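Microwave Care: Cleaning and Small Habits
Pistcombe Home Tips — Kitchen
Updated February 28, 2023

A microwave gets used many times a day and wiped down far too rarely. White ones show it first. Fingerprints collect on the upper part of the housing, where people rest a hand while they open the door. Wipe the outside with a damp cloth and one drop of dish soap, then dry it. Skip scouring pads. They dull a glossy casing and you can't get the shine back.
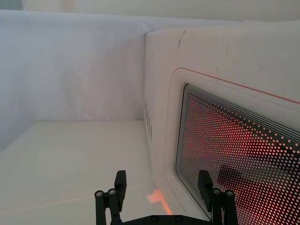

Should you unplug the oven before you clean it?
Unplug it for any job that takes longer than a quick wipe. The lamp may stay lit while the door is open, and with the plug out you can't start it by leaning on a button.

Cleaning the inside

Put a cup of water with a slice of lemon in a microwave-safe bowl and heat it for 4 minutes. Put a wooden spoon in the bowl first so the water doesn't boil over suddenly. Leave the door shut for another 7 minutes, then lift the bowl out with oven mitts. Most splatter will come off with a sponge. Dried tomato sauce may need a second round.

Never spray cleaner into the vent holes or the door latch slots. Put it on the cloth and then wipe. The same goes for the control panel, where liquid can creep in around the buttons.
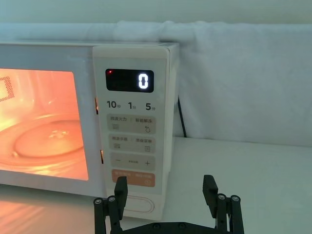
If your oven has quick-time buttons, get used to them. Several short bursts with a stir in between heat leftovers more evenly than one long run, and there is less to clean up afterward. Cover the food with a vented lid or a paper towel — soup is the worst offender.

The turntable

Let the glass plate cool before you wash it. Hot glass in cold water can crack. Wash it in the sink with ordinary soap, dry both sides, and wipe the floor of the oven before the plate goes back. Crumbs on the roller track make it rattle. Set the plate down so the hub sits on the drive piece, and turn it by hand once to check.

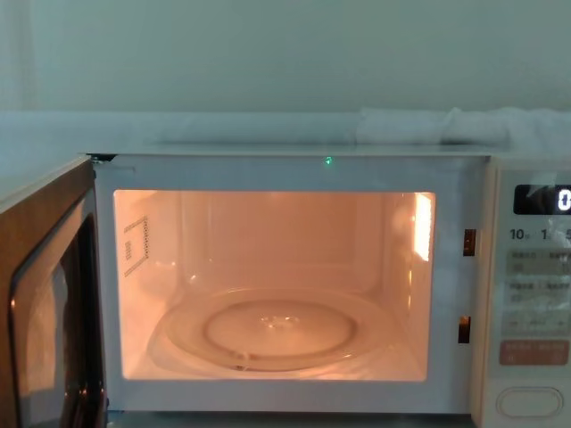 Glass turntable in place, door open.

The door

Clean the window last, with a fresh cloth, and go along the inside edge where grease builds up. If the door doesn't close flat or the glass is cracked, stop using the oven and have it looked at.

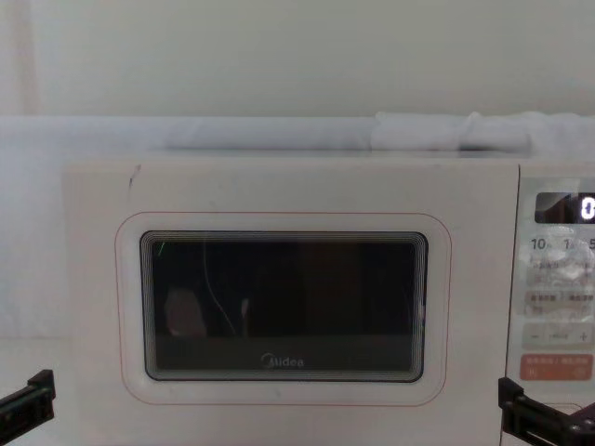

Door window and front panel of a Midea microwave.

Short scuffs on white plastic sometimes come off with baking soda and water mixed to a thin paste. Rub lightly with a soft cloth and rinse. A real scratch will stay.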